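**FOR IMMEDIATE RELEASE**

# Casell Library to Lend Board Games Starting in September

Cardholders will be able to borrow chess sets and other tabletop games for two weeks at no charge

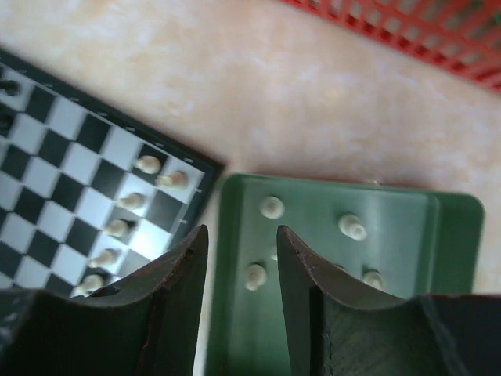

**CASELL, September** – The Casell Public Library will open a game lending collection this month at its main building on Conceição Street. The collection has 154 titles, including chess, checkers, dominoes, card games and cooperative games for young children.

Any resident with a library card in good standing may borrow up to 2 games at a time. The loan period is two weeks, with one renewal if no other cardholder has placed a hold. Games must be returned to the front desk during open hours and may not be left in the book drop.

Staff will check each game when it comes back. Borrowers will not be charged for a single lost piece, but a game that cannot be played will be billed at replacement cost.

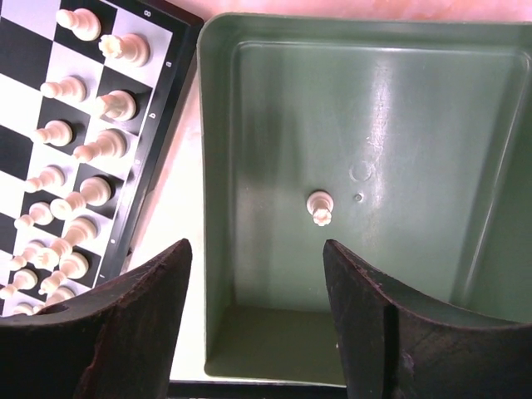
*White pawns and other pieces set out on a chessboard.*

The collection was paid for with a grant from the Renus Fund, which covers 80 percent of the first-year cost. The library's regular materials budget covers the rest. Shelving was supplied by Civeslow, a local furniture maker.

A free open play evening will be held on the first Monday of each month from 6 p.m. to 8:30 p.m. in the second-floor meeting room. Space is limited to 100 people. Children under 10 must come with an adult.

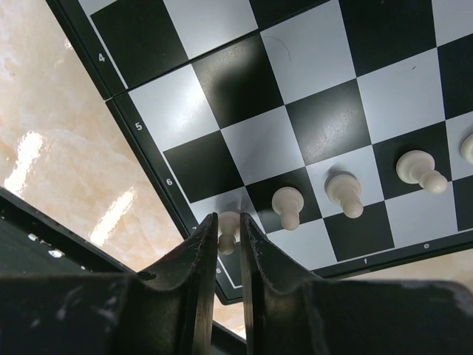

*Numbers and letters along the border mark the squares of a chessboard.*

Residents who want to donate games in complete condition may bring them to the front desk. The library cannot accept puzzles or electronic games.

###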